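Search this title Go
By Eyerusalem Negash and Tirta Mangundap
April
Reading time: 5 min

Chapter 5
Tray Settings for One

A tray setting places a single meal within a fixed boundary. The tray defines the working area, and every item is positioned relative to its rim. This chapter covers the tray, the bowl and plate, and chopsticks.

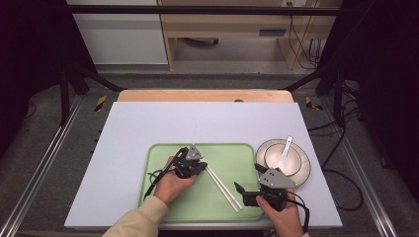
Bowls are set on a plate when the contents are hot or likely to spill. The spoon is placed in the bowl or laid beside it. Chopsticks are handled as a pair and set down parallel to the edge nearest the diner.

5.1 The Tray

A raised rim limits sliding and contains small spills. Check the surface before setting, and wipe it if crumbs or marks remain.

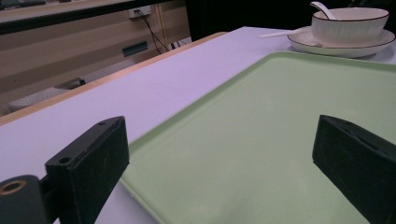 Rounded corners are easier to wipe than square ones. A tray 45 cm long will hold one plate and one bowl with room for utensils.

5.2 Utensils

Until both chopsticks are aligned, the setting is considered incomplete. 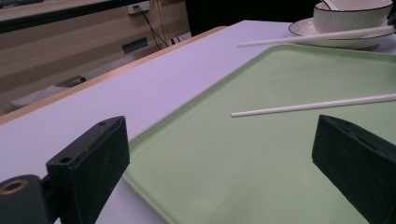 Figure 5.1. One chopstick on the tray, the other propped on the plate.

Clearing reverses the order of setting: utensils first, then bowl, then plate.
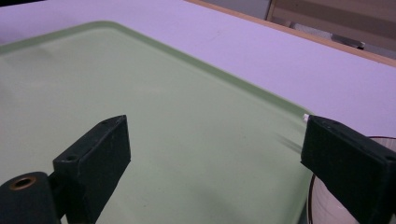
Figure 5.2. Pale green tray with raised rim and rounded corner.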